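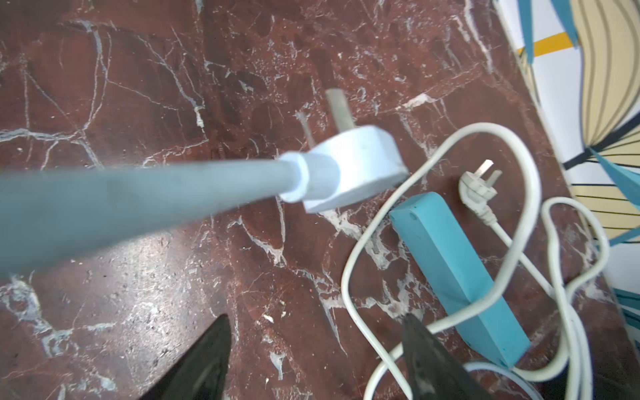
A white plug with two flat prongs over a reddish-brown marble surface.

Fludusholm votes to keep its mismatched outlets a while longer

October 2025

The town of Fludusholm has decided, after an evening that ran well past the coffee, to leave the wiring in its public library as it is until at least next year.

The library was built in one decade, extended in another and patched up in several more. Each time, whoever had the contract put in the outlets they liked. The result is a reading room where the left wall takes one sort of plug, the right wall takes another, and the alcove by the atlases takes a third that has not been sold in town for years. Regular visitors know where to sit. Everyone else carries a laptop from chair to chair with a look of fading hope.

Udier, the electrical firm asked to price the job, offered to replace every outlet in the building with a single kind. Its rival Kettani offered to do the same with a different single kind. Both bids ran long, and both described the other firm's choice as "legacy," a word that in this trade is not meant kindly.

The council had set aside enough for 300 outlets. A survey of the building, ordered to settle the matter, found 1,434, including a cluster of 70 in a basement room that holds one lamp and a great many folding chairs. The survey did not say what the room had been for. Older residents have offered several theories, most of them involving a model railway.

Faced with the new total, the council did what councils do and bought adapters. An order for 500 went to Zestine, the hardware store on the square, which had to send away for them and has since put up a sign saying so. They will be lent out at the front desk on the same terms as a paperback, for two weeks, with one renewal. Late returns will be fined. A proposal to let readers reserve an adapter in advance was sent back for more study.

Not everyone is pleased. A letter read out at the meeting pointed out that the library already lends umbrellas on the same system and has not seen one of them since spring. Another asked whether an adapter borrowed in the reading room could be used at home, and was told that the rules were silent on that point. The rules will be looked at.

Udier and Kettani have both said they remain ready to start work whenever the town is. Each has also asked, separately, for a little more time to go over the basement.

The adapters are due at the desk in November. Until they arrive, readers with a flat battery are advised to try the alcove, or to bring a book.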